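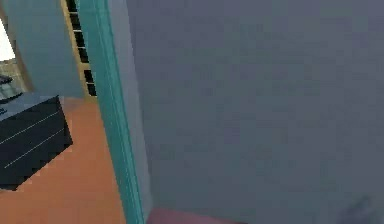 Trallimum Users' Forum > Navigation and Planning > Doorway traversal: localisation loss when the camera faces a plain surface

skindetti_nav
Posted 23/12/2018

We should be grateful for the views of other sites on the following matter. Our team maintains the doorway behaviour in the Getach planner, and we test it in the Trallimum simulator before release. In the house scenes the robot approaches a doorway at an angle, the base stops, and the visual localiser then reports low confidence until the recovery timer expires. The step shown at the head of this post is typical. Most of the view is one grey surface at very short range, and the adjoining room is confined to the left.

In a batch of 2000 doorway runs, 17 ended in this state. The planner considers the path to be clear in every case. The localiser does not agree that the robot is where the planner believes it to be, and the two wait for each other.

Our present proposal is to lower the confidence threshold while a doorway task is active. Comments are invited before we submit the change.

urbanczyk_lab
Reply 1

The Urbańczyk group would advise against lowering the threshold. We made the same change in April and withdrew it. The localiser then accepted poor matches and the position estimate moved sideways into the wall. The planner continued on that estimate and the runs ended in contact, a worse result than a timeout.

In your view there are usable features, but they are all on one side. The teal door frame gives a long, strong edge. The bookcase uprights and the drawer lines on the dark cabinet give several more. We would suggest weighting the features by region and leaving the threshold alone.

map_and_plan
Reply 2

I do not share that conclusion. Region weighting assumes that the left part of the view is reliable, and at this level of rendering I doubt it. The shelf openings repeat at even spacing, and a matcher can slip by one opening without any rise in the residual. I would treat the bookcase as a hazard and mask it.

The door frame is a better feature, although a single straight edge fixes the position in one direction only.

May I also ask whether the camera roll is being passed to the localiser? The door frame leans a good deal. If the matcher assumes an upright camera, that alone may account for the low score.

skindetti_nav
Reply 3

Thank you for both replies. The roll is passed from the head joint state. We have now checked the message times, and the joint state is published at a lower rate than the images. The localiser takes the most recent value and does not interpolate. We had not regarded this as significant, given that the base is stationary at that point, but the head may still be moving.

On the question of masking, we would prefer not to maintain a list of furniture.

urbanczyk_lab
Reply 4

Interpolation should be corrected in any event. We maintain our position on the weighting. A matcher that slips by one shelf opening should be caught by the drawer lines, provided that both are used in the same solve.

map_and_plan
Reply 5

Provided that both are in view. One small turn to the right and the cabinet is lost, while the bookcase may well remain. A rule that works only when two pieces of furniture are visible together is not a rule I would release.

My preference remains a change in the planner. It has the map and can predict that a given pose will leave the camera facing a blank surface at short range. Such poses should carry a cost. The setting is view_cost in the doorway section of the planner file, and its default is zero. We use 1000.

getach_support
Reply 6

For the record, view_cost is supported in the current release and is documented under entry 2860 of the tracker. Please note that it is evaluated at path nodes only. A short turn made between two nodes is not covered, and sites using wide node spacing should reduce it near doorways.

Interpolation of the head joint state is not at present available as a setting. A patch would be considered.

skindetti_nav
Reply 7

We have repeated the 17 failed runs with interpolation added locally and no other change. Eleven completed. The remaining six still time out, all with the camera close to a flat surface. We shall set view_cost for those and report the figures in this thread. The proposal to lower the threshold is withdrawn.

urbanczyk_lab
Reply 8

Please would you attach the node spacing used, together with the logs for the six. We should like to run them with region weighting for comparison.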